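June, a little after nine in the evening

I finally filed the thing. I keep saying it out loud in the kitchen as if somebody had asked me. My answer in the Dantas matter (the fence and the eleven feet of driveway, for anyone who has come in halfway through this diary) is now with the clerk at the Harkcombe courthouse, stamped, with a second stamped copy in the blue folder on the piano, and I feel about ten years younger than I did at breakfast.

I should set down how it went while I still have it straight, partly for myself and partly for Iolanda, who has her own small claims business coming up and made me promise to write down every last step.

So. The summons gave me until the end of the month, and I had meant to do the whole business by mail, and then I read the sheet that comes with it and saw that mailed papers count from the day the clerk receives them and not from the day you put them in the box. I didn't like that one bit, what with our mail going all the way to Stindmont to be sorted and then coming back again. I thought about the online system too. I even made the account, and sat there quite pleased with myself, and then it wanted the answer and the exhibits as separate files, each one with its own title, and the old survey map simply would not come out of my scanner in one piece. It came out in four pieces, and the one with the line on it was crooked. I turned the machine off and had a cup of tea and decided I would go in person like my mother would have done.

I packed up everything last night on the dining table. The survey is from 1927 and it is folded so many times that it has gone soft as a handkerchief, and I was so afraid of it that I put it between two pieces of cardboard with rubber bands. Then the deed, then the letters from Mr. Dantas in order, then my answer in three copies, because Jussara Rocha at church told me always three, one for them and one for the other side and one for you. She worked a filing counter for half her life over in Stindmont and I take her word on all of it.

The courthouse has moved its entrance around to the side by the parking lot, which I did not know, and I stood at the front doors like a goose for a good while. Then through the metal detector, where my knitting scissors caused a bit of conversation. They keep them for you in a little envelope with a number on it. The young man was very nice about it and asked what I was making (a cardigan for Jeferson's baby, yellow, since they won't say what it is). 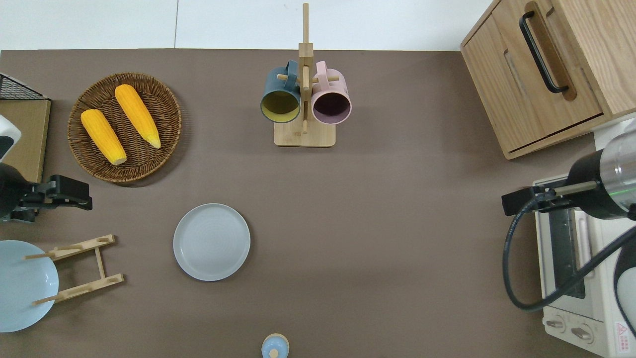
Upstairs there are two windows, civil and everything else, and I took a ticket for civil and drew 70, and they were on 58. I had my book but I didn't read it. I got to talking with a woman named Yuk-lan Hsu, who was there to answer for her brother's shop, and she had found out the hard way that she could not sign for him, even with a note from him in her hand. A person can sign for herself or a lawyer can sign for her, and that's the end of it, apparently, at least for papers like ours. She was so calm about it! I would have cried. She just called him up and told him to get in the car, and he came in twenty minutes with flour on his sleeves and signed on the windowsill.

When they called me I had a clerk by the name of Anderson Conceição, who must be half my age and has the patience of a saint. He went through each page with his finger. He can't give legal advice, and he said so twice, very kindly, when I started asking him whether I ought to have denied paragraph six or only said I didn't know enough to say. But he could tell me what was missing, and what was missing was the case number on the second page. Every page has to have it. Ours ends in 2904, and I now know it better than my own telephone number, having written it by hand on all the exhibits in all three copies while a gentleman behind me sighed through his nose.

The other thing I didn't have was the certificate of service. I thought the court sent the papers on to Mr. Dantas. They do not! You send them yourself, and then you sign a page that says on what day and in what manner you sent them, and that page gets filed along with the rest. Anderson had a blank form for it in a rack by the window. I walked to the post office on the corner, mailed Mr. Dantas his copy, came back, filled in the form, and got to skip the ticket the second time, which I thought was handsome of them. Iolanda, if you are reading this over my shoulder someday, bring a stamped envelope already made out and save yourself the walk.

No fee for an answer, I was glad to hear. It would be different if I were suing him back. Jeferson thinks I should, he had it all worked out over Sunday dinner on a napkin, what the survey would cost to do over and the posts and the sod, and he got it up to around 600 dollars and was still going when I took the napkin away to wipe up gravy. I don't want to sue anyone back. I want to be able to get my car to the garage without asking, and I want to wave at the man again. We used to wave.

The next thing is a date for what they call a status conference, and the notice comes in the mail, or by email if you check the box. I checked both. Anderson said to call the clerk's office if I haven't heard anything in three weeks, and to have my number ready when I do.

My feet hurt. I went straight home and took my shoes off in the hall and put the survey back in the cedar chest, still in its cardboard. I forgot my scissors. They are in the envelope at the courthouse and I'll have to go back for them tomorrow, and I have a whole sleeve to finish.

7 comments
Share 3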